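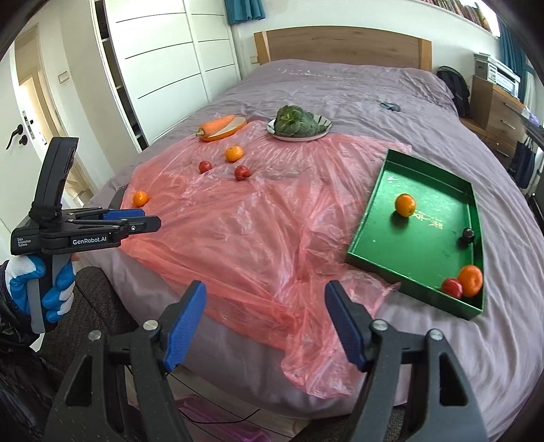

Does the room matter?

In January I made a bet with Bradley Whitlock, who shares the desk with me at Busmont. He believed that if you teach a robot arm to pick up fruit from demonstrations, it is enough to record all demonstrations on one good table with one good lamp. I believed the place where you record is more important than the number of recordings. The bet was for lunch. I want to write down how it ended, and also the parts where I was wrong, which in our paper will take two lines and in my life took almost half a year.

First the method, for the readers who come here for my posts about cooking and have maybe never seen this kind of work. We do not drive the robot by remote control when we collect data. A person takes a gripper in the hand, with a camera on it, and does the task. The camera sees what the robot's own wrist camera will see later, and from the video we compute how the hand moved and how wide the jaws were open. After this a policy is trained to produce the same motions from the same kind of images. I did not invent any of it. Many groups work like this now, and it is popular for a simple reason: you can carry the tool in a bag to any home, and a robot arm you cannot.

So the question was what to do with this freedom. We had enough time for 432 demonstrations, and we had to decide how to spend them.

Set A was Bradley's set. All 432 recorded on one table in the lab, white surface, same lamp, same plate and same tray. The fruit was placed in new positions each time.

Set B was mine. The same number of demonstrations and the same task, divided over bedrooms, kitchens and one very narrow hallway. I asked for surfaces that are bad on purpose. A bed is a wonderful bad surface. It is soft, so when you press with the fingers the whole thing goes down and the mandarin rolls toward you. We put thin plastic sheet on top of it, pink and see-through, because plastic wrinkles and shines and the wrinkles are different every time somebody moves. I am very proud of the plastic. Bradley calls it the crime against computer vision.

The task itself is boring to describe. There is produce spread over the surface and a tray with raised sides, and the fruit must go into the tray. Big orange, small orange, small red plum, and so on. A carrot is harder than people think, because if the jaws close across it at the wrong angle it turns and escapes. Leafy greens are a separate problem. The fingers close on the leaves and the policy is satisfied, but the heavy part stays where it was.

Funmilayo Ezeani wrote our training code and she insisted on one rule, for which I am grateful now although in January I complained a lot. The rule was that the two sets must be matched in time and not only in count. In a bedroom I work slower. I walk around the bed, I lean, I wait until the orange stops rolling. If the demonstrations in Set B are longer, then Set B has more frames, and then I am not comparing rooms, I am comparing amounts of data. She cut both sets to the same number of frames and she kept the original order hidden from both of us until the evaluation was finished.

For the test we used an arm we call Gurnham, after the street where our old lab was, and a second arm from the group in Hinow, so that we would not be fooled by one machine. There were 42 trials for each policy, in places which appear in neither set. Half of the places were plain, with a desk or a counter. The other half had cloth, plastic, or something printed with a pattern.

Now the result. On the plain places the two policies were equal. I repeat it because I did not expect it and I was a little offended. All my carrying of bags up the stairs gave nothing on a plain desk. Bradley's policy was even smoother there, the motion was calmer, and visitors who watched both preferred his.

On the difficult places the difference was large and in my favor. The policy from Set A often reached for a bright fold in the plastic as if it was an object. It went down with much confidence, closed the jaws on the fold, lifted the sheet, and everything on it moved. After this it was lost, since it had never in its life seen fruit that moves without being touched. The policy from Set B also made mistakes, but it tried again. I think this is because my demonstrations are full of small corrections. On the bed I missed often. I closed on nothing, opened, moved a little and closed again. At the time I was ashamed of these recordings and I wanted to delete the worst ones.

This brings me to the part where I was wrong. My explanation was "many rooms give many backgrounds, and many backgrounds make the policy robust." It is the explanation you read everywhere and I repeated it in two talks. Funmilayo did not like it. She trained a third policy on Set B, with all the demonstrations containing a second attempt taken out, and the missing part filled with other clean demonstrations from the same rooms. The rooms stayed and the mistakes were gone.

That policy lost most of its advantage. It did not reach for the folds anymore, so the backgrounds did help with something. But when it missed, it stayed above the empty place and shook slightly, exactly like Bradley's. The recovery came from the misses, and the misses came from the soft bed. So the room mattered, but by a different way than I said.

We then did the opposite also. Bradley recorded 5 more sessions on his white table, with a folded blanket under the cloth so that the surface was soft, and he allowed himself to be clumsy. He found this very difficult. He has good hands and he kept succeeding by accident. With these sessions mixed in, his policy recovered from misses on the plain places and on some of the cloth ones, and it still grabbed the plastic.

What I cannot tell you is how much of each you need. We have one mixture and one number for it, and one number is not a curve. I would also like to know if the corrections must be real. Could I pretend to miss? My feeling is no, because when I pretend, my hand already knows where the fruit is and goes back too directly. But this is a feeling and I have already lost trust in my feelings this year.

Some practical notes, in case you collect this type of data yourself.

Use two people if you use two grippers. I tried many times to be both hands and also the one who thinks about what is next, and the recordings from those evenings are stiff.

Wear gloves. They are not for safety. My fingers get tired and sweaty after an hour, and then the grip on the handle changes, and you can see it in the data as a slow tilt to the left.

Do not tidy the room. I lost a whole day because I made a bedroom look nice before we started, and afterwards it was almost as plain as the lab. Books, bags and boxes with cables can all stay where they are.

Change the produce often. A mandarin after two days of squeezing is not the same mandarin. We had one which was so soft that the finger pads met almost in the middle, and the policy learned from it to squeeze too much. For some time it crushed plums. We removed the demonstrations with this mandarin and the problem became smaller, although it did not fully disappear.

Write the notes the same evening. I have a folder from the flat on MacKinnon Road with the single comment "strange one, ask B." I asked B. He does not remember.

About the bet: we could not agree who won it. Bradley says that his claim was about the table and that a table with a blanket is a table. I say that he needed my bed to have the idea of the blanket. Funmilayo, who did the experiment that decided everything, was not in the bet, so in the end we both paid and she ate. She chose the place with the lamb, and I still want to find out what they put in the rice.

Next I want to try the same test with things that are not round. Round things forgive very much, because from every side they look the same to the gripper. I have started with spoons and a hairbrush. The hairbrush is going badly.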